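Drying the herbs on the kitchen table

In May my balcony gives me more mint and lemon balm than I can drink. Last year I put all of it in a jar with water, and after one week I had a jar of brown soup. This year I wanted to do it properly, so I wrote to Uliana Stelmakh, who taught me most of what I know about plants when we both lived in Brosville. She answered with a very long message, and I will give you the short version.

Pick in the morning, before the sun reaches the leaves. Wash them quickly in cold water, shake them, and take away every leaf that has a spot. Then comes the part which I always did badly: they must lie in one layer, and they must not touch each other too much. I used to make a pile and hope.

My apartment has no good place to hang bunches. The kitchen is small and there is steam from cooking every evening. Uliana suggested the oven at a low temperature, but mine starts at a temperature that is already too high for mint (I tried, it smelled like burned tea). So I do it flat, on paper towel, on the table. The table is from Jornholm and I bought it secondhand for 115 dollars, so I am careful with the wood. Wet paper left a pale mark on it once, and it took me two evenings with oil to make it disappear. Now something always goes between the paper and the table.

I also learned to tear the paper before I wash anything. With wet hands it comes off in strips and sticks to the fingers. The edges are never straight when I tear it, but the mint does not care. 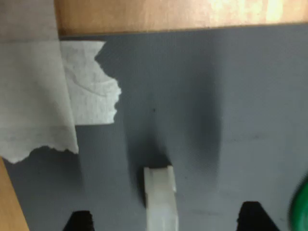
Can you use the same paper towel again for the next batch? You can, if it dried completely and has no green stains; I use mine 2 times and then it goes to the compost.

After the first 30 minutes I turn the leaves over and change any paper that feels heavy. Then I leave them alone until they break between two fingers – with lemon balm this takes longer, and I still don't know why. Rosângela Vieira from my building puts hers in the refrigerator, without any cover, and says the color stays better. I will try this with the next cutting and write how it went.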